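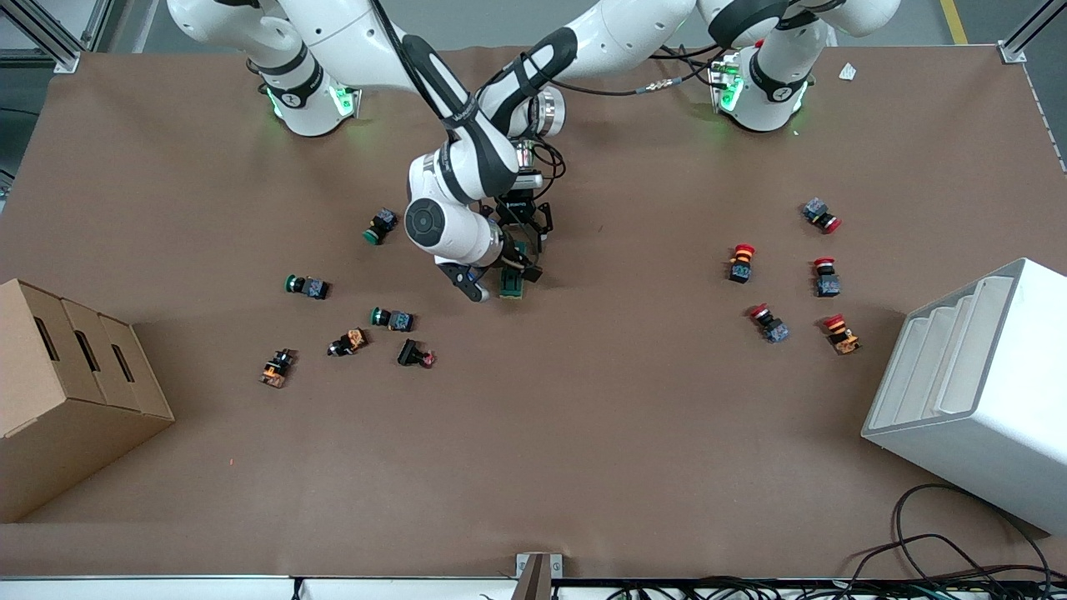 I sell used and leftover push-button switches out of a small shop in Usdale, and most of the emails I get are some version of the same twenty questions, so I finally sat down and typed up the answers. If you've never bought switches this way, the main thing to know is that I sort by color and shape first and read the tiny print second. Greens, oranges and the odd black one with a little red-pink tip go on the left side of the brown paper, and the red mushroom caps stay together over on the right. Everything gets pulled into smaller groups after that. If your question isn't covered, write to me! I read everything, usually in the evening after supper.

Search the FAQ
Enter keyword Go

BUYING AND SORTING

Where do your switches come from?

Mostly from control panels that got taken apart, plus leftover stock from shops that closed or changed suppliers. The biggest batch I ever bought was 409 pieces from a packaging plant over in Clevance, and it took me most of March to get through it (I had switches in the bathroom at one point). I also buy small lots from people cleaning out garages. If you have a coffee can full of buttons, I'm interested.

Why do you cover the table with paper?

Because I'm always losing little things! A retaining screw on a dark bench is gone forever, but on plain brown paper I can spot it right away. I also write on the paper. I'll draw a big loop, scribble "check these" inside it, and dump the doubtful ones there. When the sheet gets grubby I tear off a new one. Smooth paper works better than the crinkly stuff, which makes round parts wander off.

How do you sort a mixed lot?

I tip out a couple of handfuls at a time, never the whole box. First pass is cap color. Second pass is what kind of cap it is: flat, raised, mushroom, or something odd. Third pass is the one that takes forever, where I turn each switch over and look at the terminals and the contact markings. I used to do the contacts first and it was miserable, I'd get a headache by lunch. Joaquín Benítez, who sold me my first proper batch, told me to go by color first and I've done it his way ever since.

Do the colors mean anything?

On a panel, yes, usually. Green is commonly used for start and red for stop, and a big red mushroom cap generally says emergency stop. Orange and amber are all over the place in the stuff I see, sometimes a reset, sometimes just whatever somebody had in the drawer that day. Please don't assume a switch does a certain job because of its color, though. A cap can be swapped, and the contacts behind it may have nothing to do with what you'd expect. Look at the markings, then check with a meter.

What's the difference between normally open and normally closed?

Normally open (NO on the label) means no current gets through until you press it. Normally closed (NC) is the opposite, the current flows until you press. You'll often see 3 and 4 on the terminals of a normally open contact and 1 and 2 on a normally closed one, sometimes with another digit in front. Older parts do what they like.

Can I use one of your red mushroom switches as a real emergency stop?

I'd really rather you didn't. I sell them for props, practice panels, pedal boards, game controllers, classroom stuff. I can tell you whether a contact opens and closes on my bench, but I can't tell you how many thousand times it got slapped before it came to me. If somebody's fingers depend on it, buy new from a proper supplier and have the wiring done by a person who does that for a living. I know this costs me sales and that's fine.

Do you test them?

Every one. I press it a few times, put the meter across each contact, press it a few more. Anything that flickers goes in the scrap tub. From the Clevance batch I ended up listing 344 and the rest went for spare caps and screws.

Can I pick my own colors?

Sure, if I have them. Green goes fast, so ask before you plan a whole project around it. Red I nearly always have plenty of. Blue I almost never get, and when I do there's a waiting list (it's a sticky note, but it's a real list).

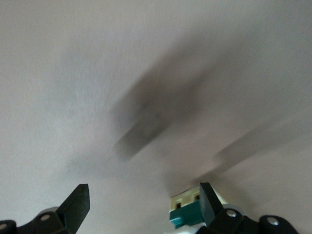

Category: Storing, Cleaning & Shipping

What do you keep them in?

Shallow cardboard boxes while I'm working and small lidded bins afterward. I tried the wall of tiny plastic drawers everybody recommends and I hated it. The drawers are too narrow for a mushroom cap, and if you yank one too hard you're on your hands and knees. My bins are the Zolus ones with the flat lids. They stack, and I can write on the lid with a grease pencil and wipe it off when things move.

How do you label the bins?

Color, cap style, contacts, count. So a lid might say "green flat 1 NO, 216" and that's the whole system. I put the same thing on a card inside the bin too, after the time I wiped down a stack of lids without thinking and had to open every single one.

My switches came with grease on them. How should I clean them?

First, make sure they're not connected to anything. Then a soft cloth, barely damp, with a drop of dish soap for the cap. For the body I use a dry toothbrush. Don't soak them and don't spray anything into the contacts unless you know it's meant for that. Strong solvents can cloud a clear cap or turn a shiny one chalky, and I've ruined some nice orange ones learning that. Let them sit out overnight before you put a meter on them.

A cap is stuck. Should I force it?

Try twisting first. A lot of mushroom buttons latch down when you push them and need a turn to let go, and I get a "broken" one mailed back every so often that only wanted a quarter turn. Some pop up with a pull instead, and a few have a key. If twisting and pulling do nothing, send me a note with the numbers off the side and I'll try to look it up.

How do you pack an order?

Each switch gets a twist of paper so the terminals don't scratch its neighbor, and then the whole bunch goes in a box that's a little too small for it. I like a snug box. Mushroom caps go in face to face. I don't use foam peanuts, they get into the terminals and you'll be picking out crumbs for days.

Is there a minimum order?

Yes, 12 switches, and you can mix them however you like. I used to sell singles but I was spending more time at the post office than at the table. If you truly only need one to replace something that broke, ask anyway. I've been known to tuck one in an envelope.

Do you ship outside the Usdale area?

All over the country. Local people can pick up from my side door on Maldonado Street, any afternoon before five, and please knock hard because I usually have the radio going. Overseas I've stopped doing for now, the forms wore me out.

Can I return something?

Of course. You've got a month, and I don't need a reason, only tell me what's in the package so I don't mix it up with incoming stock. If a switch fails on you I'll swap it for the same type if there's one in the bin, or refund it if there isn't.

Will you buy my leftovers?

Probably! Send me a photo of them spread out in one layer, a pile doesn't tell me much. I don't mind missing caps or stubs of wire still in the terminals. I do mind burnt ones, and anything that's been sitting in water. I pay by the piece for the good ones once I've tested them, and I'll mail back whatever I can't use if you cover the postage.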